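Section 4: Setting Up Event Timing for Freestyle and Race Sessions

4.1 Before you start

The Honevix timing unit records run times for park, street and dirt events and sends them to the judges' tablets. Set it up before riders are let onto the course for practice. Allow 63 minutes for a first installation. Later installations at the same venue go faster if the venue file has been saved (see 4.4).

You need the base unit, two beam posts, the start button, the horn and one tablet per judge. The horn cable is packed under the foam tray, not with the other cables.

CAUTION: Do not place beam posts on the landing side of a ramp or inside a rider's run-out. Posts are weighted and do not fold on impact.

4.2 Placing the beam posts

1. Stand one post on each side of the start gate, with the lenses facing each other.
2. Set both lenses to the same height. For 20-inch bikes, use the lower mark on the post.
3. Turn on the base unit and wait for the steady green light.
4. Hold START for three seconds. The display shows LINK, then a signal value.
5. Adjust the posts until the value is 13 or higher.

Note: Direct sun on a lens lowers the signal value. At outdoor venues, repeat step 5 in the afternoon – a setting made at 9 a.m. may not hold.

Posts used on indoor floors need the flat rubber feet. The spiked feet supplied for dirt will mark tile and coated concrete. 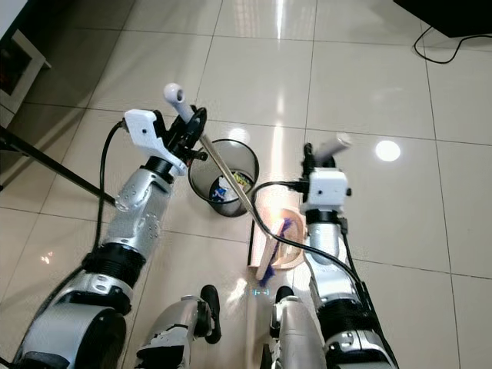

Figure 4-2. Tiled floor, large format.

4.3 Setting the run clock

1. On the base unit, open EVENT and choose PARK, STREET or RACE.
2. For PARK and STREET, enter the run length in seconds. The horn sounds once at the start and twice at the end.
3. For RACE, skip the run length. The clock stops when the finish beam is broken.
4. Set the warning tone. The default is 15 seconds before the end of the run.
5. Press SAVE. Changes are lost if the unit is turned off first.

If the clock starts without a rider at the gate, check for loose banner material near the posts. Error 434 means that the beam was broken for longer than the unit allows. Clear the gate and press RESET.

4.4 Saving the venue file

1. Open VENUE and select NEW.
2. Enter a name of up to eight letters, such as GULTHAM.
3. Press SAVE twice. The second press copies the file to the tablets.

Tablets that were off during step 3 must be updated one at a time from the SYNC menu.

Section revised in June by Delali Owusu. Wiring checked by Toon Martens. For the finish beam, continue with Section 5.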